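Numham Handover Safety Kit for Service Robots
Barrier, signage and check tools for robots that pass items to people by hand

Item HK-223
Made by Lenar
Sold as a complete kit or as separate parts
Ships in one carton

Overview

The Numham Handover Safety Kit is for sites where a robot with a jointed hand takes things from visitors or gives things to them: reception desks, showrooms, ticket points, lobbies, trade show stands. It supplies the physical items most sites need to set up a handover point and keep it in order, along with a printed practice guide that staff can work from.

The kit does not make a robot safe by itself. The robot must already have its own risk assessment and its own force and speed limits set by the maker or integrator. The kit covers the space around the robot, the object being passed, and the daily checks.

What is in the carton

Two weighted posts with retractable belt, belt pull up to 15 feet
One floor marking set (hand zone, visitor line, staff line)
One push-pull force gauge with flat and rounded tips
One fingertip gap gauge set
Handover card pack, 89 cards, plain, rounded corners
Sign set, two sizes, with blank panels for a second language
Check log, bound, one page per day
Practice guide, printed, spiral bound
Cable cover, low profile, cut to length on site

The force gauge comes with a calibration slip. Keep the slip with the check log.

Who it is for

Site managers, floor staff and integrators who run a robot within reach of the public. The practice guide assumes the reader can start and stop the robot and knows where the emergency stop is. It does not assume any programming knowledge.

If your robot works only behind a fixed guard with no handover, you do not need this kit. See the Lenar Fixed Cell Sign Pack.

Applicable standards

The guide was written with the following documents in mind. They are not included and should be bought from the publisher or your national standards body.

ISO 12100, general principles of risk assessment
ISO 13482, personal care robots
ISO 10218, parts 1 and 2, industrial robots and their integration
ISO/TS 15066, collaborative operation

Which of these applies depends on the type of robot and how it is used. A robot sold for industrial work does not fall under a different standard just because it has been moved to a lobby. Ask the integrator for the written basis of the risk assessment before opening a handover point. Local workplace and fire rules also apply, mainly to exit widths and trip hazards.

Practice guide: the main rules

The full guide has more detail on each rule. The short version is printed inside the front cover.

1. One visitor at a time. The belt opens on one side only. A staff member lets the next person in after the hand has gone back to its rest position.

2. Flat objects first. Cards, envelopes and folded leaflets are the preferred handover objects. Cups, pens and anything with a point or a hot surface need a separate line in the risk assessment.

3. The person holds the far end. Visitors should hold a card by one edge and offer the other edge to the robot. Fingers stay out of the space between the robot's thumb and fingers. The printed visitor sign shows this with a drawing and no words.

4. The robot waits open. The hand should be open and still before the visitor reaches in. Closing starts only on a clear trigger, either from a sensor or from a staff button. Do not use a timer as the trigger.

5. Release on pull. When the robot is giving an item, a light pull by the visitor should free it. Set the pull force with the gauge and write the value in the log.

6. Loose clothing. Cuffs, lanyards and scarves can catch at open hinge joints. Staff at the handover point should wear close-fitting sleeves and no lanyard. Ask visitors to hold back anything that hangs.

7. Keep the belt out of the hand zone. Position the posts so that neither the belt nor its end clip is within reach of the fingers at any point in the motion. Check with the arm at full extension, at low speed, before opening.

8. Stop means stop. After an emergency stop, the hand is not restarted until the visitor has stepped back over the line.

A gold card held out to the fingers of a robot hand, with a red belt and black post close behind the card:
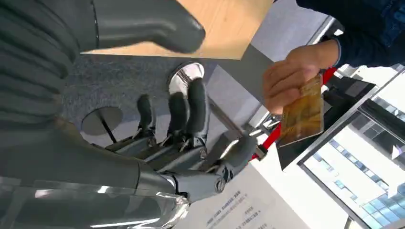 Setting up the handover point

Allow for the full reach of the arm, measured from the shoulder to the longest fingertip with the hand open. Mark that distance on the floor first. Everything else is placed from that mark.

Put the visitor line outside the mark so that the visitor has to extend an arm to reach the hand. A person who is standing with feet on the line should not be touched by the robot in any position it can take. If this cannot be done in the space you have, limit the joint range in the robot's settings and measure again.

Place the posts next. The bases are heavy and have a low edge, but they are still a trip hazard if set inside the walking path. Turn the belt outlet away from the robot.

Run power and network cables behind the robot. Where a cable has to cross open floor, use the cable cover. Floor boxes and grommets inside the visitor area should be closed or covered flush.

Look at the light. Strong daylight can interfere with cameras and depth sensors, and the effect changes through the day. If the point is beside a window, test the handover once in the morning and once in the afternoon before setting the trigger level. A plain blind is often enough.

Polished metal near the hand, including bright post bases, can also give false readings on some sensors. The posts in this kit have a matte black base for that reason. Polished bases are available on request but are not recommended next to the hand.

Daily checks

Do these before opening. The log has a box for each.

Emergency stop pressed and reset
Hand opened and closed once with no object
Fingertip covers in place, none split or loose
Hinge pins and screws looked at, none standing out
Gap gauge passed between thumb and each finger with the hand open
Closing force taken with the gauge, value written down
Release pull taken, value written down
Floor marks readable
Belt retracts fully
Cables covered
Papers, tools and spare parts removed from the hand zone

If the closing force differs from the value set at installation by more than the tolerance in your risk assessment, the point stays closed until the integrator has been contacted. Do not adjust the force from the floor panel to bring it back into range.

Staffing

At least one trained person stays at the handover point while it is open. This person has a clear view of the hand and can reach the stop without crossing in front of the visitor. The guide contains a one-page briefing that can be read aloud at the start of a shift.

Children should take part only with an adult beside them and with the staff member at the stop.

Specifications

Post height: standard belt height, not adjustable
Belt color: red or black
Post finish: black
Force gauge: digital, peak hold, replaceable battery
Card size: standard wallet card
Floor marking: removable, low residue, for hard floor or short pile carpet
Sign material: rigid plastic, wipe clean
Log length: 223 pages
Guide languages: English, Spanish, Simplified Chinese

Parts and refills

HK-89 Card pack, 89 cards
HK-1258 Spare check log
HK-15 Spare belt cassette, red or black

Fingertip covers are not stocked. Order them from the maker of the hand, as the thickness affects the grip force.

Compatibility

The kit is not tied to any robot brand. The gap gauge set fits hands with two or more fingers and a thumb. For two-jaw grippers, order the Saslow gauge block in place of the set. For suction tools, the gauge is not needed and can be left out of the order.

Care

Wipe the posts and signs with a damp cloth. Do not use solvent on the belt. Return the force gauge for calibration once a year through Hegarty, our service partner, or use any accredited lab. Replace floor marks when the edges lift.

Ordering

Kits are in stock from November. Orders placed before 2 p.m. leave the same working day. The practice guide can be ordered alone. Customers who already own the kit can ask for the current edition of the guide at no charge by giving the number on the back cover of their copy.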